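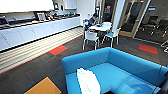 Lounge at Huluden, with the kitchen counter, the round table and the blue sofa.

Shared Rooms, Shared Rules: a gallery from the Huluden lounge

The Flerkamel code of practice for robots in shared rooms runs to 3,068 words, and I have now read all of them twice. It was drawn up for offices that want a two-armed machine doing light housekeeping while people go on using the room. Huluden signed up to it in May. I went along wanting to know how much of it survives a carpet, a sofa and a working day, and I came home less impressed with the code than its authors would like.

My quarrel is with the wording first. The code says a robot must keep "a suitable distance" from people who are not operating it. Suitable to whom? A lounge is a place where people sit down with their heads bent over something, and a person reading isn't watching an arm. A factory cell has a line on the floor. The carpet at Huluden has plenty of lines and colored tiles in it, but they are decoration, and a visitor could be forgiven for wondering whether the red-orange ones mean keep out. They mean nothing. If a code is going to ask for distance, it should give a number and say where you measure from, the base or the fingertips. Those are very different places once an arm is stretched out.

Then there is the business of soft things. Most of the safety language I have seen for grippers assumes a hard object with a known shape. The Flerkamel text has two paragraphs on cloth, and both seem to have been written by somebody thinking of cloth as a flat square. Cloth bunches up and hides whatever is under it. The rule says the robot should "confirm the surface is clear" before lowering a cloth onto it. Fine, but I asked how that gets confirmed on a seat cushion, and was told it was up to the site. The site told me it was up to the operator. I'd want that settled on paper before the machine goes anywhere near a phone somebody left on a couch.
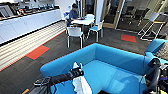
The rule I'd keep, if I could only keep one, is the dull one about stopping. An operator has to be able to halt both arms with a single action, and anyone else in the room has to be told how to do it too. I like it because you can test it. Walk in, pick any person, ask them to stop the robot. Either they know or they don't. Compare that with the section on "respectful motion," which takes up most of a page and which I could not fail if I tried.

Flitine, the firm that helps sites put the code into practice, hands out a log sheet. It has a space for near misses and a space for comments, and it leaves the meaning of a near miss to whoever is filling it in. They told me they have 1,556 sheets on file from all their sites and that very few report anything. I was meant to find this comforting. In my experience a form that comes back blank that often is a form people have stopped reading, and I said so. The answer was that a new version is being drafted.

Some things I would ask of any site before believing its certificate:

Is there a posted way to stop the machine, at eye level, where a guest would see it?
Who may walk behind the robot while it works, and have they been told?
What is the longest reach of each arm from where it stands now? (The one on the data sheet won't do.)
Does the operator have to watch the room as well as the task? If so, who checks?
What happens to a held object when the power is cut? Does it drop, or does the hand stay closed?

That last question had the longest silence after it. The code asks for a "safe state" and goes no further. An open hand is safe with a cloth and much less so with a full mug. A closed hand is fine with the mug and bad news if it's your sleeve. You have to pick one for each kind of job and write it down, and I don't accept that this is too much detail for a document that found room for a definition of the word "room."

To be fair, there are parts I'd borrow. The rule that every session starts with the arms moved slowly through their full range is sensible and cheap. So is the one against changing software and changing the task in the same session. Both came from an older set of house rules at the Yoshida site, which fitted on one sheet of paper, and I trust them more for it.

Would I sit in the lounge with my own work while the arms were going? Probably, on the far side of the table, after someone had shown me the stop. I would not do it on the strength of the certificate. The revised Flerkamel text is supposed to carry a distance table and a proper section on cloth. I'll read that when it exists, and the Huluden page will get an update if there's anything in it worth adding.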